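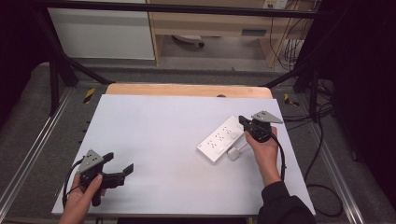 Ohne feste Regeln für die Handgeräte seien die Aufnahmen später kaum zu vergleichen, so Jomar Mangubat. Der Satz fiel bei der Vorstellung der neuen Arbeitsordnung, die seit dem 14.10.2026 bei Soriano in Kraft ist. Sie regelt, wie Bewegungen mit handgeführten Greifern vorgemacht und aufgezeichnet werden, aus denen Roboter anschließend lernen sollen.

Das Papier umfasst neun Seiten und ersetzt eine Reihe von Aushängen und Einzelabsprachen. Im März hatte das Unternehmen einen Bestand von 700 Aufzeichnungen durchsehen lassen. Davon waren 604 nach den damals angelegten Maßstäben brauchbar. Beim Rest fehlten Angaben zur Aufgabe, oder beide Hände waren nicht durchgehend erfasst worden.

Arbeitsplatz und Ablauf

Künftig muss die Arbeitsfläche vor jeder Sitzung bis auf die Gegenstände der jeweiligen Aufgabe geräumt sein. Bei Übungen mit Alltagsgegenständen, etwa einer Steckdosenleiste, dürfen diese nicht ans Stromnetz angeschlossen sein. Die Kabel der Greifer sind so zu führen, dass sie weder über die Arbeitsfläche laufen noch an einer Kante hängen bleiben. Wer beidhändig arbeitet, prüft vor Beginn die Beweglichkeit auf beiden Seiten.

Eine Sitzung darf nicht ohne Pause verlängert werden. Bei Beschwerden in Hand oder Unterarm ist sie sofort zu beenden, auch wenn die laufende Aufgabe dadurch unvollständig bleibt. Abgebrochene Durchgänge werden als solche gekennzeichnet und nicht gelöscht.

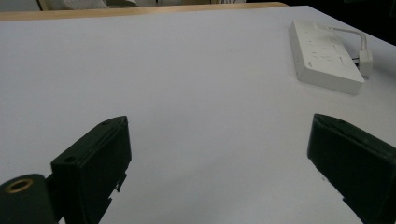 Crisanto Villanueva hält gerade diese Vorgabe für überfällig: Ein misslungener Griff sage über eine Aufgabe oft mehr aus als ein glatter Durchgang, und bisher sei so etwas meist im Papierkorb gelandet. Skeptischer äußerte er sich zum Aufwand. Die Kennzeichnung von Hand koste Zeit, die in den Schichtplänen noch nicht vorgesehen sei.

Soriano will deshalb nachbessern. Geplant ist ein verkürztes Protokoll, in das nur noch Aufgabe, Gerät, Abbruchgrund und Kürzel eingetragen werden. Die ausführliche Fassung bleibt für neue Aufgaben Pflicht, bis sieben vollständige Durchgänge vorliegen. Danach genügt das kurze Formular – sofern sich am Aufbau nichts ändert.

Auch der Umgang mit personenbezogenen Daten ist geregelt. Gesichter, Namensschilder und private Unterlagen sollen nicht in die Aufzeichnungen gelangen. Wird etwas davon erst bei der Durchsicht bemerkt, ist die Aufnahme bis zur Klärung zu sperren. Die Freigabe erteilt eine zweite Person, die an der Sitzung selbst nicht beteiligt war.

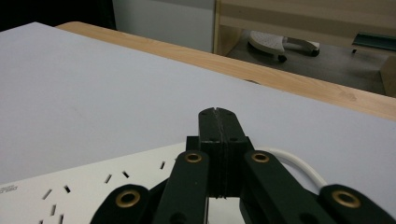 Prüfung der Greifer

Vor dem ersten Einsatz eines Tages sind Greiffinger, Gelenke und Verschraubungen anzusehen. Die Finger müssen sich vollständig schließen lassen. Ein Gerät mit Spiel in den Gelenken wird aus dem Bestand genommen und darf erst nach einer Kontrollaufnahme wieder verwendet werden. Reparaturen während einer laufenden Sitzung sind untersagt.

Die Ordnung gilt zunächst für den Standort Tullow. Draven soll folgen, sobald dort die Unterweisung der Beschäftigten abgeschlossen ist. Eine erste Überarbeitung ist für März vorgesehen. Änderungswünsche nimmt die Werkstattleitung schriftlich entgegen.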